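Girnis Stackable Parts Tray, Deep
Sold by Hirketti Supply

We stock plastic trays from three makers and are tired of the claims printed on all of them. "Lifetime" is one. The Girnis tray is a plain open box with a thick rim, and we sell it because returns have been low. The maker rates it for 800 stacking cycles. We have no idea how they arrived at that figure and would not plan a shop around it.

Color: orange. Gray was dropped in October.
Sold in packs of 2. Lids sold separately, and they fit tightly at first.
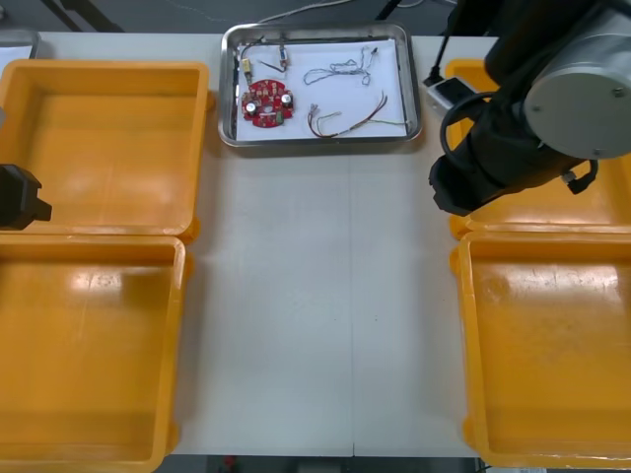
Will it hold up to acetone?
Keep acetone away from it. Soapy water is fine, and isopropyl alcohol on a rag has given us no trouble so far. The maker's sheet says "solvent resistant" without naming a solvent, so we don't repeat that.

The Dotmont tray costs less and has a thinner rim. If your trays sit on a shelf and rarely move, buy the Dotmont. The Yen divider set is advertised as fitting both. In our hands it rattles in the Girnis and has to be forced into the Dotmont.

Static: this is not an ESD-safe tray, whatever a reseller's listing may tell you. For bare boards, ask for the conductive version and check the part number on arrival.
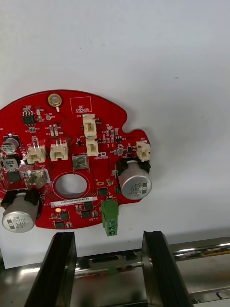 Hirketti Supply Catalog, p. 73

Opened packs can be returned within 2 weeks, less shipping. Prices checked November 24, 2020. Freight is quoted separately.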